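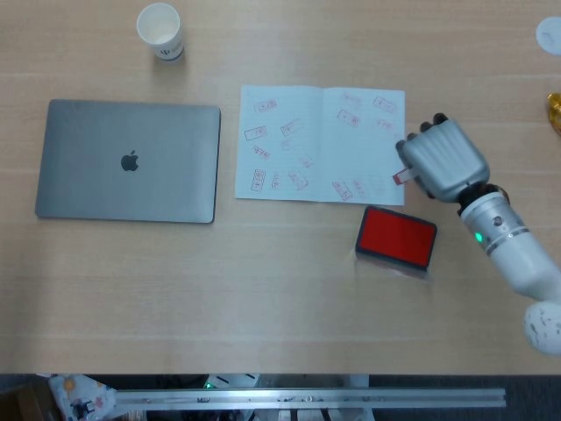

The Skulton clog is a type of closed wooden-soled shoe with a leather upper, made in the river town of Skulton and in the nearby villages of Gudar and Montes. It was first a work shoe for people who stood on wet floors, mainly in dye houses and dairies. Later it became a house shoe, and today it is sold mostly as casual footwear. In the local speech it is called a "knocker", after the sound of the sole on stone.

Construction

The sole is cut from one piece of alder or, less often, birch. Alder is preferred because it is light and does not split easily when it is wet for a long time. The block is dried under a roof for one winter before cutting. The heel is low, and the front of the sole curves up so that the foot can roll forward, as the wood itself does not bend.

The upper is made of cowhide in 2 parts, which meet in a seam over the middle of the foot. It is stretched over a last while damp, and then nailed to a step cut in the edge of the sole. A narrow strip of leather, the welt band, covers the nail line. In this the Skulton clog differs from most clogs of the region, where the nails stay visible. Older pairs have iron rims under the heel and toe. Rubber replaced the iron in almost all workshops, and only clogs made for dancing still have metal.

The inside has no lining. Wearers usually put in a felt sole, which is bought separately and changed when it becomes flat.

History

The origin of the shoe is not certain. The oldest written mention is in a price list of the Skulton dye house, where clogs are counted together with aprons and gloves as things given to workers. The makers of that time did not have shops. They worked at home in the winter months and sold the shoes at the December market, from which the name "December shoe" comes in some old texts.

The trade was largest when the dye houses were busy. A parish count from this period lists 620 households in Skulton and Gudar that received some income from clogs, including those who only cut the blocks. After the dye houses closed, the demand fell quickly, and rubber boots took the place of clogs in the dairies. In Montes the work stopped completely for one generation.

The return of the shoe is connected with the firm Ravusura, which bought the tools and patterns of three closed workshops. It kept the form of the sole but made the opening wider, so that the foot goes in without help of the hand. The first series had 2,039 pairs and was sold mainly outside the region. On Dec 19, 2018, the firm moved its cutting room from Gudar to a former dairy in Skulton, where it now makes 2,800 pairs in a year.

Variants

The Gudar form has a higher back and a small buckle on the outer side. The Montes form is open at the heel and was worn only indoors. Children's clogs were made with a strap, and their soles were cut thicker so that they could be planed down when the front edge became worn.

Dance clogs are cut from ash, which is harder and gives a clearer sound. They are usually black, while work clogs were left in the natural color of the leather and rubbed with tallow.

Care

The soles should dry slowly, away from a stove. The leather is greased before winter, and loose nails are replaced with nails one size longer.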